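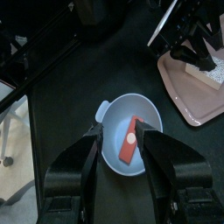 Kitumbridge families asked to pay for "sort and stack" toy library

KITUMBRIDGE – A plan to lend plastic bowls, trays and play blocks to local families will go ahead in November, though its backers have yet to show that parents want it or that it will save them any money.

The Zinavach toy library will offer sorting sets to households with children under school age. Each set holds a bowl, a tray and a mix of blocks, some hard and some soft. Children put the blocks in the bowl, take them out again and move them to the tray. Families will keep a set for up to 3 weeks before swapping it for another.

Membership will cost $80 a year. That price drew most of the questions at an evening meeting in the Vomham Street hall, where several parents pointed out that nearly every kitchen in town already has a bowl in it.

"I can get a bag of blocks at a yard sale for a couple of bucks," one mother of twins told the meeting. "What am I getting for the other seventy-eight?"

Arash Najafi, who is running the project, said the fee pays for cleaning, storage and replacing lost pieces. He said the sets had been put together with care, with blocks that feel different in the hand and bowls shallow enough for a small child to reach into.

"People look at it and see a bowl and some blocks," Najafi said. "Kids see a job to do."

Maybe so. But the leaflet given out at the door goes a good deal further. It says regular sorting play leads to "calmer mornings" and "stronger readers," and gives no source for either claim. Asked where the wording came from, Najafi said it was based on what parents had told him and that the leaflet might be changed before the launch. He would not say how many parents he had spoken to.

The numbers are also hard to pin down. The project has bought enough pieces for 300 sets, according to its budget sheet, but the same sheet counts on only 1296 loans in the first year. That works out to fewer than five loans for each set, and it leaves plenty of time on the shelf for something sold as a way to cut down on unused toys. Najafi said the figure was set low on purpose and that he expects demand to pick up over the winter.

Cleaning was the other sore point. Hard plastic can be washed in a sink. Foam and sponge pieces are a different matter, and parents wanted to know how they would be handled after a week in the mouth of a teething baby. The answer – that soft blocks will be "checked and refreshed" between loans – did not seem to satisfy the front row. Najafi promised a written cleaning policy before the first sets go out.

A rival idea got a warmer hearing. The Ung playgroup, which meets in the same hall, suggested a free swap shelf by the entrance where families could leave toys and take others home. Najafi said he had no objection to a shelf but did not think it could replace a lending service.

Sign-up forms are at the hall's front desk. The fee is not refundable.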